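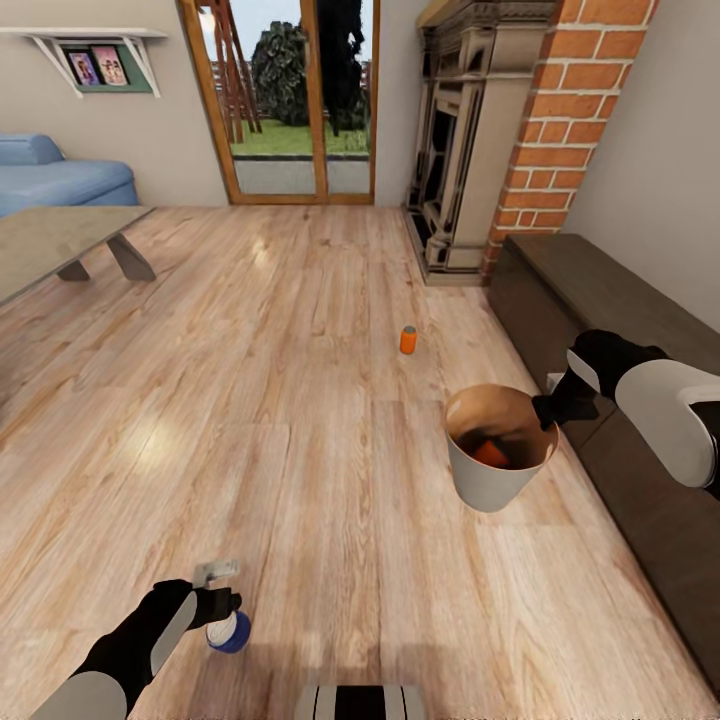
My thesis came down to one question, and Radek Beneš asked it at every meeting with his mouth full: does the robot know when it's finished? I had spent two years on that. The method was simple enough to explain to my mother. You let the policy run in a simulated house, and after every move a second, smaller network guesses how much of the job is left. We called the second one Nodberg, for reasons that made sense late at night in July. The job was tidying. Put the stuff on the living room floor into the bucket. And there on my monitor was run 3,897, with something red-orange already down in the bucket, the little orange can still standing by itself on the planks, one gripper at the rim and the other over the blue and white thing, and Nodberg's guess printed in my terminal: zero left. Done!

I got up and made tea. Then I came back and read it again, and it still said zero.

"It's a bug," said Radek, leaning over my chair.

"It's been right on all the others tonight."

"Then it's a very small bug."

So I did what you do, and checked the boring things. The object list was fine. The weights were the ones I'd saved before dinner. I restarted the run from that exact moment and the number came back zero, and I restarted it with the lights moved and got zero again. Then I swapped in a different house, same floor junk, and Nodberg said four left, calm as anything, which was correct.

It was something about that room. I started spending more time in there than I'd admit to my adviser. I'd park the camera up high and just look out through the glass door at the grass and that big round bush. My own apartment faced a parking ramp. I knew where the knots in the floor were. I knew the fireplace better than I knew my neighbors.

Zdislava Šťastný built our rooms, back before she left for Grirkent, so I wrote to her. I sent her the seed and the score and a long, whiny paragraph about my defense date. She answered inside of an hour.

"Oh, that one," she wrote. "That's my grandparents' place, more or less. I did it from memory. It never did get picked up, you know – you just stopped at some point and sat down."

I read that to Radek and he laughed so hard he had to put his sandwich away. We found the cause in the end. A batch of 231 training runs from that room had timed out early and been labeled complete, every last one, so Nodberg had learned that the room was finished whenever you happened to look at it. I fixed the labels and retrained. The new numbers were better, and they're the ones in chapter 9.

I kept the old weights, though. They're in a folder called grandparents. Some nights I load them up and let the arms go at it for a while, until it says zero, and then I close the laptop and leave my dishes in the sink.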